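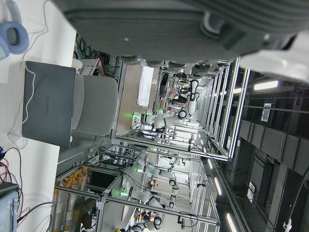
What is the right height for a fixed desk if I'm 5'4" and type all day?
Lower than the one you probably have. Most fixed desks are 29 to 30 inches, and at your height your elbows will be closer to 25 or 26 when your feet are flat. Either lower the desk, or raise the chair and use a footrest.

hemlock_row
I'm the one who asked. The desk is a Covitwood, the basic four-leg one, and the legs don't adjust. I raised the chair and my shoulders feel better, but now the front of the seat presses into the backs of my legs. Is a footrest going to fix that or do I need a different chair?

pdx_drafter
A footrest will fix most of it. Get one that's deep enough for both feet with room to move them. The little wedge ones slide away from you on a hard floor.

Abdelkrim Salem
I would cut the legs. If they are wood it's an afternoon of work. Take the same amount off each one, put the feet back on, done. I took two inches off mine and never used a footrest again.

pdx_drafter
You can't return it after that, and you can't sell it to anyone tall. I'd try the footrest for a month first.

Abdelkrim Salem
Who returns a desk after a month? She said she types all day. A footrest keeps your feet in one spot and you end up sitting like a statue. With the right desk height you can put your feet wherever you want.

tallboy_mn
Third option, a keyboard tray. Mine is a Brurnell, clamps on, drops the keys below the desktop. You lose some knee room but nothing gets sawed.

hemlock_row
I looked at trays. The desk has a crossbar under the front edge so I don't think a clamp will go on. The legs are steel tube, so no sawing for me either.

Abdelkrim Salem
Steel can be cut too but OK, that's more trouble. Footrest then.

marnie_k
Are you on a laptop? If you are, none of this helps your neck. You need the screen up and the keys down, and a laptop won't give you both. Put it on a stand and plug in a keyboard.

hemlock_row
Laptop, yes. I've been using it flat on the desk.

marnie_k
Then that's the first thing I'd change. I used a stack of phone books for years. Top of the screen level with your eyes or a little under.

tallboy_mn
A little under if you wear bifocals. More than a little, really. I had mine at eye level and got a stiff neck from tipping my head back to read.

pricewatch
If you end up replacing the desk anyway, the Wumora crank desk goes down to 24 inches. I paid 762 with the oak top. The electric one is 1,680 and I can't see what you get for the difference.

pdx_drafter
You get a motor. The crank on mine takes 40 turns to go from sitting to standing, so I stopped standing after the first week.

pricewatch
She isn't asking about standing. For one person who sets it once and leaves it, a crank is plenty.

marnie_k
Agree with pricewatch on that. Still a lot of money before she's tried a 38 dollar footrest.

hemlock_row
Ordered the footrest and a plain keyboard. I'm going to prop the laptop on a couple of big cookbooks for now. The footrest is supposed to be here Wednesday.

tallboy_mn
When you set it up, do the chair first, then the footrest, then the screen. If you start with the screen you'll do it twice.

hemlock_row
Will do. Does the angle of the footrest matter?

pdx_drafter
Start it nearly flat. Tilt it up if your ankles want it.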